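Search stories Enter a keyword Go

The Gauge at Gostow

The river gauge at Gostow is read at four in the morning and again at noon. The reader walks from the hut to the second pier, holds the lamp to the staff, and writes the figure in the left column. The right column is for remarks. In March the remark is usually "ice."

On the last morning of that month the staff read 829. The previous noon it had read the same. A river in thaw doesn't hold a level for that long, so the reader cleaned the float well, checked the cable for slack and read it again. 829.

She telephoned Jurach, upstream. Jurach reported a rise of 2 since midnight. She telephoned Dralta, downstream. Dralta reported a rise of 4. The operator there asked whether her staff was frozen to the pier. It was not. She had put her hand on it.

The manual — Thakur pattern, page 2268 — gives one instruction for a static reading between two rising stations: record the figure and remain at the post. It gives no cause. Someone before her had underlined "remain" in pencil.

She wrote 829 in the left column and left the right one blank. Then she carried the stove out to the pier, set the chair beside it and sat down facing upstream.

We use cookies to remember your reading preferences. Accept Decline

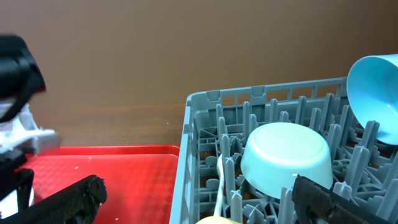
At noon the staff read 829. She sharpened the pencil and went on sitting.

Contact | All stories copyright of their author | Back to top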